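The stall at the bottom of Halliday market, six years on

20th December, last big market before the break. Cold. I got maybe half an hour with the woman who runs the secondhand electronics stall, in between customers.

She started in June with one folding table and a box of her brother's old phones. "I made 14 dollars. I spent more than that on lunch." Before that it was the returns desk at Sallis, the department store, until they closed the branch. What did she learn there? "That people throw out the whole thing when one part quits. Every time."

Now it's radios, lamps, chargers, game consoles. Most come from house clearances out toward Tirker. She buys by the crate, unseen, never pays over 40 dollars for one. Bad crates? "Oh sure. One was all remotes. No TVs, just remotes."

Plug-in adapters are the steady seller, she says, even the scuffed ones. "Folks come in for one and leave with a lamp."

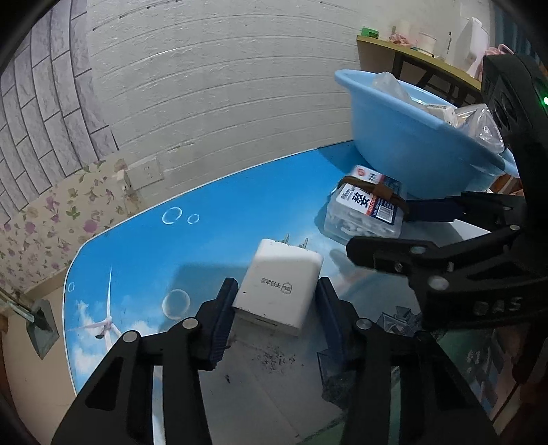 On prices

She won't haggle before ten in the morning. After that, fine. Her best sale ever was a tube radio, 447 dollars, to a man who had walked past it 6 weeks running. "He'd pat it. Then one day he just payed me." She still feels bad about letting it go.

What's next

A real shop, maybe. There's a unit empty on Trurura Street but the rent is silly and she likes being outdoors, even today. Then a kid wanted batteries and thats where we stopped.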